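Threads > Desk Life > Pen Organising
1 min read

Okay, pen sorting thread! I've put this off since April and I'm weirdly excited.

1/ Rule one, stolen from Teemu Huttunen: tip everything out before you decide what stays. Don't pick favourites while they're still in the cup.

2/ Scribble test on the back of an envelope. Three strokes, and if there's no colour by the third, off it goes. (Farewell, my beloved grey Jonico.)

3/ Clear organisers forever!! I can see what I've got without digging, and I've quit buying doubles.

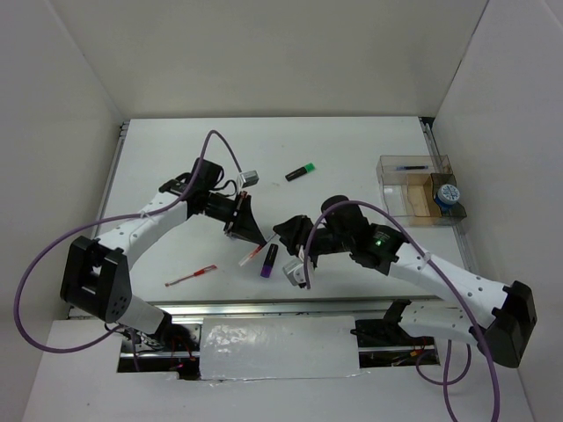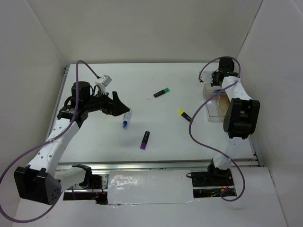
4/ Highlighters lie flat, fineliners stand cap up. Takeshi Ichikawa swears by cap down for brush pens and I'm a convert.

5/ My limit is 25 pens at the desk. The rest live in the hall cupboard and I rotate them when I get bored, so it feels like a trip to the stationery shop for free!

Next up, the pencil drawer. Send snacks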